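Tusomlow Stone Sealer, 12 oz

If you have stone counters, you already know the little panic that comes with a lemon wedge left out overnight. We've been using Tusomlow on our own kitchens for three years now and we still get a bit giddy about it! It's a water-based sealer for marble, limestone and travertine, and it goes on with a plain cotton rag (an old T-shirt is perfect).

The smell is mild, the bottle pours without glugging, and there's no buffing machine to rent. Wipe it on, wait 9 minutes, wipe off whatever is still sitting on the surface, and leave the counter alone overnight. Very thirsty stone may want a second coat the next day.
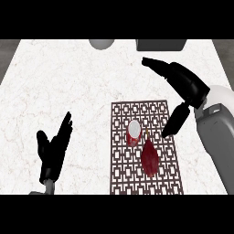

White marble with pinkish-tan and light gray veining.

Senyo Laryea in our shop tried it on a honed limestone sill that had been drinking up coffee for years, and he's since done his whole bathroom. It won't take out stains that are already there, so clean first. Brirham Stone Soap is a lovely match, but any pH-neutral cleaner will do.

Please don't use it on quartz or glazed tile, where it just sits on top and goes streaky.

Item number: 3060
Finish: natural, no added shine
Recoat: every October is an easy habit
Storage: keep from freezing

Also in this range: Greltuvix Grout Pen, Tiêu Soft Cloths (pack of 3)

Page updated August 9, 2019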